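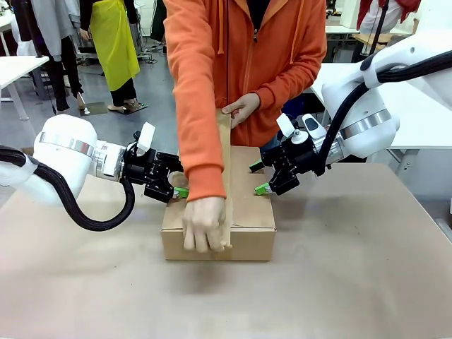 A closed carton sits between two robot arms at a packing trial table while a worker grips its upright flap.

Altgate approves first stage of packing equipment plan

19 May 2018

HINBRIDGE – Altgate has approved the first stage of a plan to buy two-arm robots for the packing hall at its Hinbridge distribution center. The decision allows the company to order 2 workstations this year and sets aside money for floor work, wiring and staff training.

The full plan covers 14 workstations. Orders for the remaining 12 will be considered in December, when the operations department is due to report on the first stage. No funds beyond the first stage have been committed.

Zaid Nassar, head of equipment planning at Altgate, said the company had chosen to buy in stages after reviewing bids from two suppliers, Vundel and Khalaf. Both were asked to quote for arms, grippers, cameras and a service contract as separate items.

"The price of the arms was the easiest part to compare," Nassar said. "Spare fingertip pads, cables and call-out charges differ a great deal from one bid to the next, and those are costs we will carry every year."

The first order has gone to Vundel. Khalaf remains eligible for the second stage and has been invited to submit a revised bid.

Under the terms of the purchase, each workstation must handle the carton sizes most used at Hinbridge, including boxes with long top flaps. Opening and closing flaps is listed in the purchase document as a separate task from placing goods in the box, and each will be accepted and paid for on its own. Acceptance requires 100 cartons in a row without damage to the box or its contents.
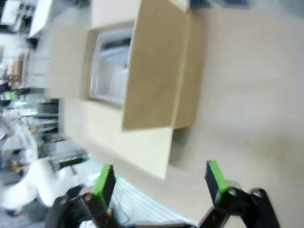
An open carton with a white, translucent plastic container inside, seen from the gripper.

The center packs 431 product lines, and the plan does not propose to move all of them to the new workstations. Rigid plastic containers and boxed household goods are to be moved first. Glass, liquids and items over the weight limit will stay at the existing manual tables, which are to be kept in service.

The budget also provides for a table covering of a single color at each workstation and for changes to the lighting above it. Both were requested by the supplier as a condition of the camera warranty.

Packing staff will be offered training as workstation operators before the first units are installed. Altgate said that current shift patterns will remain in place through the end of the first stage.

Questions about the second-stage bidding process should be sent in writing to the equipment planning office at Hinbridge.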